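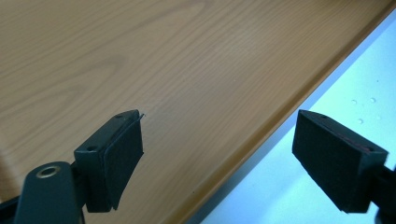

Progress report to the fund: The Ferry Keeper and the Pleddale debut list

This report covers the period from the signing of the grant in April to the delivery of the second draft. It was written by Doaa Amrani, managing editor at Clalotel, for the Marchand translation and new fiction fund.

Manuscript

Nhyira Essien delivered the second draft of The Ferry Keeper on schedule. The novel now runs to 37 chapters. The main change from the first draft is in the middle section, where the sister's story used to be told in letters. It is now told directly, in the present tense, and the letters have been cut back to one short chapter. The outside reader thought the old version slowed down after the flood and asked for this change. Nhyira agreed to it after a trial chapter.

The ending is still under discussion. The author wants to leave the inheritance question open. I would like one more conversation between the two brothers before the last crossing. We have agreed to settle this at the line edit stage.

Copyediting and design

The copyeditor has been booked. A sample of 10 pages came back with a style sheet, mainly about place names and how to handle dialect in speech. The author has approved it with two changes.

Cover work is with Ekance. They sent five roughs. Sales preferred the one with the plain type and the river line, and so did the author. The back cover copy still needs work, as the current version gives away the identity of the ferry keeper.

Readings

The Pleddale library hosted a reading from the work in progress. Nhyira read the opening chapter and took questions. Roughly 10 people signed up for the mailing list afterward. A second reading is planned once proofs are ready.

Spending

The author's second payment has been made in full. The outside reader's fee came in under budget, and we ask permission to move the difference to proofreading. Nothing has been spent yet from the publicity line.

Delays and risks

The audio edition is behind. The first narrator withdrew and we are listening to new samples. We don't expect this to affect the print date, but the audio may come out later than the book.

Next steps

Line edit with the author, then copyedit
Final cover and new back cover copy
Narrator chosen and studio time booked
Advance copies to reviewers and booksellers

The next report will follow when the copyedited manuscript goes to the typesetter.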